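Erna and the Case Against the Slow Zoom

I went to see Erna at 4 in the afternoon, which is my favorite time to see a horror movie. You come out and it's still light, so whatever the movie wanted to do to your walk to the car, it can't. I mention this because a friend told me I'd "wasted" the movie by seeing it in daylight. If a horror movie only works when the parking lot is dark, I'd say the parking lot is doing a lot of the work.

Anyway. Everybody seems to love this thing. I'd been hearing about it since October, mostly in the form of people telling me they couldn't tell me anything. I went in knowing that it was set in a town called Hanen, that there was a grandmother, and that the last half hour would "wreck" me. I was not wrecked. I was a little hungry.

The setup is good, so let me give it that. A young surveyor named Dierckx is sent to Hanen to measure a piece of land that two families have been fighting over for generations. He rents a room from Erna, who is very old and very polite and keeps a chair at the kitchen table that no guest may sit in. Every night the chair has been pulled out a little farther. That's a fine, creepy idea, and for the first stretch the movie trusts it. You get the chair in the background while Dierckx eats his soup. You get the scrape of it through the floor while he's brushing his teeth. I was on board. I even forgave the soup, which he eats in what must be five separate scenes.

Then the zooming starts.

I don't know who decided that a slow zoom is scary all by itself. I understand why it works in the movies everybody is copying. In those movies you were zooming toward something, and the closer you got the less you wanted to get there. Erna zooms on a coat rack. It zooms on a window with a plain gray sky in it. There's one on the back of Dierckx's head that goes on so long I started wondering about his barber. And under every one of them sits that same low hum, the one that sounds like a refrigerator in the next apartment. Take the hum away and you've got a home inspection.
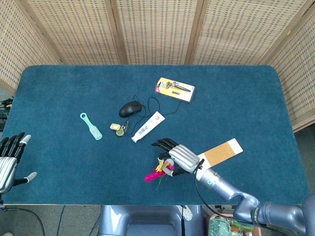

The other thing that bugged me is how badly the movie wants credit for being about something. You can have a horror movie about grief. I've seen good ones. But I've now sat through a whole string of them where the monster is grief, and the characters more or less say so, and then somebody cries in a field. In Erna it's inheritance. The land is guilt, the chair is guilt, and when Dierckx unrolls the old survey map and finds the border drawn in what looks like dried blood, he says out loud, to an empty room, "They never stopped paying for it." Who is he talking to? He's a surveyor! He should be saying the scale is off.

A scary movie can mean anything it wants to, as far as I'm concerned. I'd just like it to be scary first and let me do the meaning on the drive home. The best part of this one has no theme at all. Dierckx drops his pencil, bends down to get it, and sees from under the table that Erna's feet aren't touching the floor. She's sitting in her chair, having a normal chat about the price of eggs, and her shoes are hanging there. He sits back up and they go on talking. No music. The camera stays put. A man 2 rows ahead of me said "nope" in a normal speaking voice, and he was right. I'd happily have watched another hour of that.

Instead we get the flashback. I won't spoil it, though the trailer already did. It explains the chair, it explains the feet, it explains why the well is boarded up, and by the time it's done explaining I couldn't be afraid of any of it. The well was much worse when it was only a well with boards on it.

I should say that Willy Kramer disagrees with me on nearly all of this. Willy and I have been arguing about horror movies since we shared an apartment, and he wrote me a message about Erna so long that my phone broke it into pieces. His main point is that I complain when a movie explains itself and I also complain when it doesn't, and he brought up Mundum as proof.

Okay, Mundum. For those who missed it, that's the one with the salt mine, where the miners come back up speaking a language no one knows and the movie ends before anyone figures out what they want. I did complain about it. I called it half a movie. I've since watched it again and I'd move it up a bit, mostly for the elevator scene, but I still think there's a difference between leaving a door open and forgetting to build the room. Mundum didn't know what was in the mine. You could feel it not knowing. The people who made Erna clearly do know what's under Hanen, they know it down to the family tree, and I wish they'd kept some of it in a drawer.

Willy also says the zooms are "about surveillance." I asked him who's surveilling the coat rack and haven't heard back.

Where he and I do agree is on the woman who plays Erna. She's terrific. She does this small thing where she waits a beat too long before smiling, as if she had to remember which muscles. The script gives her a big speech near the end, in the barn, and it's a clunky speech, all curses and soil, and she plays it tired. Like she's given it to every lodger who ever came through and would rather be in bed. It's the only time the movie is funny, and I'm not sure the movie knows.

The guy playing Dierckx is fine. He has a good scared face and he uses it early, so by the end there's nowhere for the face to go. I also never believed he could survey anything. He sets up the tripod on a slope at one point and just walks off.

As for the wrecking, it comes down to a final shot that holds on the empty kitchen while the credits start. I could hear people holding their breath. I was waiting for the chair to move, and so were they, and I won't tell you whether it does, but I will say that I'd stopped caring which way it went, and that's a bad place to be with one shot left.

Should you see it? If you liked the last few movies of this kind, sure, you'll probably like it more than I did. Most people do. If you're on the fence, wait until you can watch it at home, where you can skip the flashback and go straight to the barn. I'd watch the pencil scene again tonight.

Next up is a double feature Willy picked out, two old vampire movies I've never seen, shown back to back with a 16 minute break in between. He says neither of them is about grief. I've asked for that in writing.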